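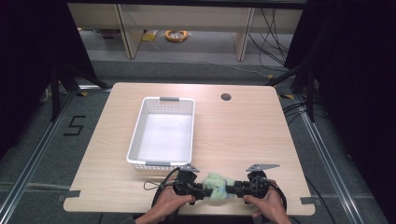
4.2 Does an open basket make people tidier?

Filed under: Home storage > Baskets and bins > Working papers
9 min read

The claim we set out to check is an old one, and it gets repeated in nearly every guide to keeping a family home in order. Put an open basket within reach and things will go into it. The Mirani guidelines say this outright, and the Cluno home study is usually quoted in support. We went back to the Cluno report and found less there than we had expected.

Cluno mailed its form to 1510 households and got 903 usable replies. The form asked whether the home had "at least one open basket for loose items" and then asked the same person to rate how tidy the main living space was. Homes with a basket rated themselves tidier. It is hard to know what to do with this. People who buy baskets may well be people who already care about tidying, and a person who has just spent money on storage has some reason to feel that it works. The report mentions the first problem in a footnote and leaves the second alone.

The follow-up, run in 25 of the same homes, is better but still thin. Visitors came in March and noted what was in each basket. They did not note what was on the floor. A full basket was scored as a success, although a basket that has stayed full for weeks could just as easily be called a failure. Several of the baskets in the Cluno notes seem to have held the same things on both visits – a single glove, a charger, a soft toy – and that looks more like storage by neglect.

Our own work deals with a smaller question, namely which features of the basket matter once someone has decided to put a thing away. Figure 4 gives the general layout: a light wood-grain table with rounded corners, a rectangular white basket toward the back and left of center, and one soft item at a time. The item in the figure is light green, fuzzy and lumpy. The basket has rows of small slots in its sides and a gray handle set into each short end. It starts empty.

Figure 4. Open basket on the tabletop, with a plush item held at the front edge.

We chose plush items for this part of the work on purpose, and the choice limits what we can say. A plush toy forgives a poor drop. It can hang over a rim and be pushed in with one finger, and it makes no noise when it lands, so people treat it carelessly. Hard toys behave differently and wooden blocks are worse. Our list of 300 household items leans heavily toward soft things for reasons of cost, and a reader who wants to know about kitchen drawers or tool boxes should look elsewhere.

The slotted sides deserve a word. Rellov and Piltis both sell baskets of this general type and both say in their product sheets that seeing the contents through the sides helps people find things again. We could find no test behind either statement. Small slots let in some light, but from a normal standing height people look down into an open basket and see the top layer, whatever the sides are made of. The handles may matter more. A basket with handles gets carried to the mess, and the Cluno form never asked whether the basket moved.

None of this shows that open baskets are useless. It shows that the usual evidence rests on self-rated tidiness and on counting full baskets as good ones. Until someone records the floor and the basket together, over more than two visits, we would treat the Mirani advice as a reasonable habit with weak support. Section 4.3 takes up lids.

Reader comments

Guest, 11/04/2025
Glad to see somebody read the Cluno footnotes. Our basket by the stairs has been full since we moved in and I would have scored as a success too.

Guest
You dismiss the slotted sides pretty fast. At toddler height you do look through the side. Did you only think about adults?

Reader in reply
Fair point, but the slots on mine are so small my kid just tips the whole thing out anyway.

Guest
Is 4.3 up yet? The link at the bottom takes me back to 4.1.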